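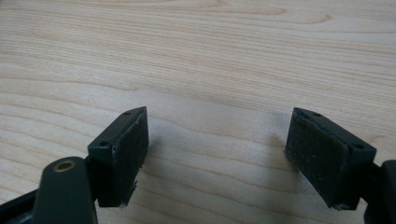
A tabletop is the flat upper part of a table, on which things are set down or worked on. Wooden tops may be solid boards glued edge to edge, or a thin veneer over a cheaper core. Grain usually runs the long way, and knots show up as swirls or darker streaks.

Finishes include oil, wax and varnish. Matte finishes hide fine scratches better than gloss - though they may stain more easily if left unsealed.

Solid tops swell and shrink across the grain with changes in humidity, so they are often fixed to the base with slotted screws or clips.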